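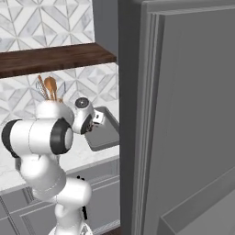

What a Small Kitchen Costs to Run

Home & Money
Thursday, August 23, 2018 | By Nisha Lodhi
4 min read

Most people know what they paid for their kitchen. Few know what they pay to use it. I started keeping track in January, after a winter power bill that was higher than my car payment.

I read the meter every Sunday night and wrote the number on the back of an envelope. By spring I had a fair idea of where the money went. The oven was less of a problem than I expected. I bake twice a week, and it showed up as a few dollars a month. The hot water was worse. I had been rinsing every plate before it went in the dishwasher, and the heater was set far too high.

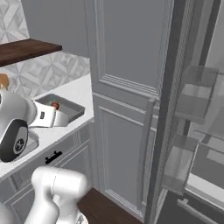 Turning the heater down took a minute and a screwdriver. I also stopped running the dishwasher half full, which meant buying four more bowls. Over the next six months the bills came to $304 less than the same stretch the year before. Part of that was mild weather.

The refrigerator was the hard one. Ours was an old Clumetti that came with the house, and the repairman wanted $77 to replace the door seal. A new Grutano was over $2,000. I paid for the seal. The motor now shuts off for long stretches at night, and I had forgotten the kitchen could be that quiet.

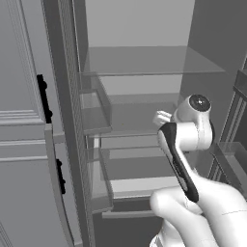
Manju Lodhi thinks I should have replaced it. An old refrigerator is a bill you pay every month, she says, and a seal only puts off the day. She bought hers on sale and expects to keep it until she moves.

She may be right. I still read the meter on Sundays, and if the number starts to climb again I will go and look at the new ones.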